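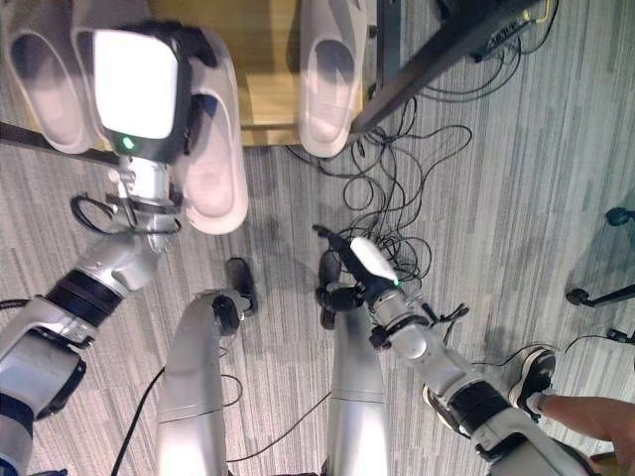
Slippers, seen from the head camera. Left gripper nearest them, right one over by the cables.

Borislav wants me to write that the new grasp planner works. I'm not there yet.

The claim, from the Stilludard release notes, is that you can drop the hand-tuned grasp list and let the planner propose its own. We gave it slippers. White ones, at the edge of a striped grey carpet, which I thought would be easy on the segmentation and wasn't. The stripes come back as edges, and the mask for one slipper keeps swallowing part of its neighbour. The planner then picks a very confident grasp on an object that doesn't exist.

In the March logs there are 1,171 proposals. I went through the top-scored ones by hand and gave up trusting the score after 13. Guangming says the score was never meant to be a probability. Fine, but then why does it run from zero to one?

Planning time is the other thing. It can take up to 45 seconds when both arms are in the collision model, and the model knows nothing about cables at all. Todor's fix is to draw a box round them and forbid it. I don't love it, but it's three lines of config and I can read them.

The old grasp list stays in the repo for now.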